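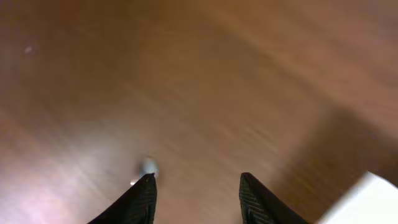

Plateau brun-rouge.

Range-couverts et tiroirs : questions fréquentes
Dernière mise à jour : juin
Rechercher dans l'aide OK Tous les produits
15 partages · 58 commentaires

Quelle surface convient sous un range-couverts ?
Toute surface plane, propre et sèche. Sur un bois verni ou un décor bois, retirer d'abord les miettes et les petits objets durs, qui rayent la finition quand le bac glisse. Un chiffon légèrement humide suffit. Les poudres à récurer sont à proscrire.

Comment mesurer le tiroir ?
Relever la largeur et la profondeur intérieures au fond du tiroir, puis la hauteur libre sous la traverse. Le modèle Gorkdale se pose sans découpe dans un tiroir de 583 mm de largeur intérieure ; l'espace restant peut recevoir une cale Stallevier. Le bac peut aussi rester sur un plan de travail, contre le mur.

Comment répartir les couverts dans un bac à cinq compartiments ?
Les fentes longues et étroites reçoivent les pièces que l'on prend une par une : petite cuillère, couteau à beurre, spatule. Les cuillères vont ensemble, manches du même côté, et les fourchettes dans le compartiment voisin. Le grand compartiment horizontal est réservé aux pièces encombrantes, par exemple une pince en métal couchée à plat.

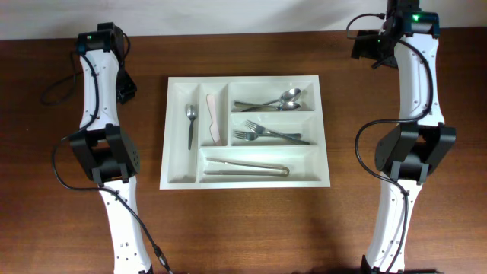 Peut-on mélanger plastique et métal ?
Oui, à condition que les pièces soient sèches. Éviter de poser une pince lourde sur un ustensile en plastique fin, dont les bords se marquent.

Faut-il vider entièrement le bac pour le réorganiser ?
C'est la méthode conseillée par Eoin Breathnach, responsable technique de Clallska. Poser les couverts à gauche du bac, sans les empiler, puis les trier par longueur. Une pièce coudée se range en dernier, dans le compartiment où son manche ne force pas contre la cloison.

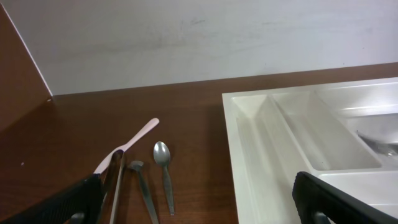 Fourchette rose, petite cuillère et ustensile coudé posés à côté du bac.

Comment nettoyer les compartiments ?
Eau tiède et liquide vaisselle, brosse souple dans les angles arrondis. Les marques grises laissées par le métal partent avec une pâte de bicarbonate, temps de pose 15 minutes. Rincer, égoutter bac retourné, essuyer le dessous. Ne pas dépasser 58 °C au lave-vaisselle, panier supérieur uniquement.

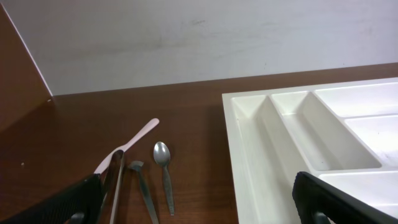
Bac blanc, couverts posés sur le plateau.

Le bac glisse à l'ouverture du tiroir. Que faire ?
Coller quatre patins Won sous les angles, après dégraissage. Attendre une nuit avant de charger le bac.

Les cloisons sont-elles amovibles ?
Non. Elles sont moulées avec le fond. Pour une autre répartition, voir la référence 110 à tiroir étroit.

Cette page vous a-t-elle été utile ? Oui Non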